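Section 4. Setting up the arm over an open computer
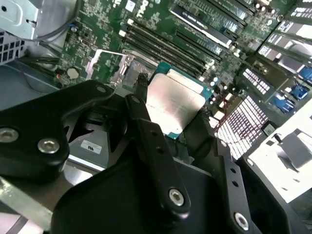 Photo: Gevthorpe Robotics Club, wrist camera

This section is for members of the club who prepare the arm for the disassembly task of the Gondance student competition. Please read it to the end before you switch on anything. Sections 1 to 3 (base plate, cabling, first start) must be finished and signed in the club book.

The practice computer is an old desktop with a Dell motherboard. The club at Buckley has a different model, so the positions saved by them can not be used with ours. You must teach your own positions, as explained in 4.3.

4.1 Preparing the computer

1. Unplug the mains lead of the computer and put it in the drawer. It stays there during the whole session.
2. Press the power button of the computer for a few seconds, with the lead out.
3. Put on the wrist strap and clip it to bare metal of the chassis.
4. Take off the side cover and lay the computer flat on the mat, with the open side up.
5. Push the chassis against the two stops and close the clamp by hand. Do not use a tool for the clamp.
6. Look for cables which lie over the processor or over the memory slots. Move them to the side and hold them with a piece of tape.

CAUTION: The edges of the chassis are sharp. Keep your fingers away from the folded brackets when you lift it.

4.2 Checking the gripper

1. With the arm switched off, try every hex screw on the finger brackets with the key from the red box. A screw which turns by hand must be tightened again.
2. Move the long finger a little from side to side. It should not have any play. If it has, stop here and go to section 7.
3. Wipe the finger tips with a dry cloth.
4. Clean the lens of the wrist camera and start the camera view on the laptop.

Note: In the camera view the fingers and the body of the gripper hide a big part of the lower half. This is normal for our mounting. Do not turn the camera to get a better view, or the calibration from section 3 is lost.

4.3 Teaching the start position

1. Switch on the arm and choose the program "Milton" in the menu. Wait for the green message.
2. Set the speed to 2. Higher values are only for the free area of the table.
3. Drive the arm over the open chassis and stop well above the highest part inside.
4. Go down in small steps until the tip of the long finger is near the metal bracket of the processor socket. Release the button between the steps and look from the side, not only at the camera view.
5. The processor and the memory slots should both be visible in the camera view. If the memory slots are missing, go up again and correct the wrist.
6. Save the position as START and write the name of the computer behind it.

CAUTION: The finger must never press on the processor or on its metal lid. One student keeps a hand at the stop button for all of step 4 - also when the movement seems very slow.

4.4 Light

The white panels of the chassis give strong reflections, and the program can lose the edges of the connectors. Turn the desk lamp to the wall and try again. If the picture is still too bright, change the exposure value from 2,000 to 1,000 and save it together with the START position.

4.5 Before you leave

Drive the arm to PARK, switch it off and open the clamp. Put the cover back on the computer - the screws are in the small tin. The log files stay on the laptop for 72 hours and are then deleted, so copy yours to the club folder on the same day.

Last change of this section: January 19, 2023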